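4.3 Collecte avec la pince portative et tri des débuts d'épisode

J'en viens à la partie du travail qui m'a pris le plus de temps, et de loin : décider où commence vraiment une démonstration. Dans la section 4.2, je supposais que chaque enregistrement s'ouvrait sur une pince immobile, doigts écartés, rien entre les deux. C'est joli sur le papier. Dans les fichiers que j'ai récupérés à l'atelier de Grongate, c'était une tout autre histoire, et j'ai dû revoir la procédure presque de zéro.

Rappelons le principe. L'opérateur tient la pince Alico à la main, appuie sur la gâchette pour fermer les doigts, et la caméra fixée au corps de l'outil enregistre tout. Pas de bras, pas de téléopération, pas de retour d'effort. On récupère une vidéo, une trajectoire reconstruite à partir de cette vidéo et de la centrale inertielle, et une estimation de l'écartement des doigts. C'est cette troisième grandeur qui m'intéresse ici, parce que la politique Yao (section 3) la prédit directement et que la moindre dérive à l'entraînement se paie au moment de saisir quelque chose.

Or l'écartement, on ne le mesure pas : on le lit dans l'image. J'avais d'abord collé des marqueurs imprimés sur les doigts, comme beaucoup de gens. Ils se décollaient, ils se salissaient, et un opérateur m'a rendu une série entière avec un seul marqueur sur les deux (je ne lui en veux pas, il ne pouvait pas le deviner). J'ai donc fini par m'en passer et par m'appuyer sur la géométrie des doigts eux-mêmes : le bord supérieur, la pointe, et les deux petits trous de vis que chaque doigt porte sur le dessus. Quatre trous, quatre points assez contrastés quand la lumière veut bien y mettre du sien, et surtout des points qui ne se décollent pas !

Il fallait ensuite une pose de référence. Je demande à l'opérateur de commencer chaque session face à un mur clair, pince ouverte, sans rien tenir. Le fond uni aide énormément la segmentation, puisque les doigts sont noir mat et que leur contour se détache bien. La figure 4 montre le type de vue que l'algorithme reçoit à ce stade.
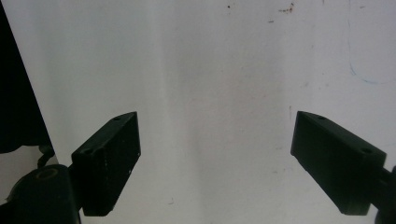 Figure 4. Pince ouverte devant un mur blanc cassé, vue depuis l'outil. Les trous de vis sur le dessus des doigts servent de points d'appui à l'estimation de l'écartement.

On voit tout de suite deux difficultés que j'avais sous-estimées. La première, c'est que le mur n'est pas si uni que ça. Il y a des petites taches brun-rouge en haut, des mouchetures plus pâles ailleurs, un fin trait bleu à droite, et mon premier détecteur de points sombres adorait ce genre de choses. Il lui arrivait de préférer un point du mur à un trou de vis, avec un aplomb remarquable. La seconde, c'est l'éclairage : plus clair à gauche, un peu plus gris vers le milieu. Un seuil global marche très bien sur un doigt et nettement moins bien sur l'autre. J'ai essayé de l'ajuster à la main pendant deux jours, puis j'ai arrêté de m'entêter.

La solution retenue est assez bête. Au lieu de chercher les trous dans toute l'image, je segmente d'abord les doigts, je ne garde que leur face supérieure, et je cherche les trous là-dedans. Les saletés du mur disparaissent par construction. Restent les poussières et les éraflures sur les doigts, bien visibles sur la face interne du doigt gauche de la figure 4, mais cette face-là est exclue du masque et elles ne gênent plus personne. Pour l'éclairage, j'utilise un seuil local calculé séparément sur chaque doigt. J'impose enfin que les deux trous d'un même doigt soient alignés avec le bord supérieur, à une petite tolérance angulaire près, ce qui élimine presque toutes les fausses détections restantes.

Une remarque sur les bords de l'image, tant que j'y suis. Le côté gauche est mangé par une grande forme sombre et floue, et j'ai longtemps hésité à recadrer. Je l'ai fait dans une première version, et j'ai perdu au passage une partie de la monture du doigt gauche, dont la segmentation se servait sans que je m'en rende compte. Les résultats se sont dégradés et j'ai mis un moment à comprendre pourquoi. La version finale garde donc l'image complète, avec un masque fixe sur la zone floue. C'est moins élégant, mais ça tient.

Venons-en aux chiffres. J'ai annoté à la main 94 débuts d'épisode, tirés de sessions différentes, en marquant les quatre trous et l'instant où la pince quitte sa pose de référence. Avec le détecteur initial, les quatre trous étaient correctement placés dans 47 cas seulement, soit la moitié, ce qui m'a un peu refroidi. Avec la recherche restreinte et le seuil local, il ne reste que 2 échecs. Dans ces deux cas, le reflet d'une lampe blanchit le dessus d'un doigt et un trou devient pratiquement invisible, même pour moi en agrandissant. Je ne vois pas bien ce qu'un algorithme pourrait y faire, à part demander poliment à l'opérateur de se tourner un peu.

Le découpage temporel, lui, en profite directement. L'épisode commence désormais à la première image où l'écartement ou la pose s'éloigne de la référence pendant environ 22 images consécutives. Cette valeur n'a rien de théorique. En dessous, les tremblements de la main déclenchent de faux départs ; nettement au-dessus, on rogne le début des gestes rapides, et la politique apprend à partir avec un temps de retard. J'ai regardé pas mal de courbes avant de m'y arrêter et je ne prétends pas qu'elle conviendrait à une autre pince ou à une autre cadence d'acquisition.

Reste la question des images de référence elles-mêmes : faut-il les donner à la politique ou les jeter ? J'étais plutôt pour les jeter, puisqu'il ne s'y passe rien d'utile pour la tâche. J'ai quand même entraîné les deux variantes, à réglages identiques. Avec les images de référence, la politique avait tendance à rester plantée, doigts ouverts, dès que la caméra voyait une surface claire et vide – elle avait très bien appris qu'un mur pâle signifie « attendre ». Sur l'établi Prostitz, dont le plateau est clair lui aussi, c'était franchement pénible à regarder. Je les retire donc de l'entraînement et je ne les garde que pour l'étalonnage.

Il y a une limite que je préfère signaler tout de suite. Toute la procédure suppose que les doigts sont rigides et que leur monture ne prend pas de jeu au fil des sessions. Je vérifie l'étalonnage au début de chaque enregistrement, mais pas en cours de route, et une vis qui se desserre au milieu d'une série passerait inaperçue jusqu'à la session suivante. On pourrait refaire l'estimation chaque fois que la pince se retrouve grande ouverte sur un fond dégagé ; j'ai commencé à l'écrire, sans avoir eu le temps de l'évaluer correctement. Les résultats de la section 5 sont tous obtenus avec l'étalonnage unique décrit ici.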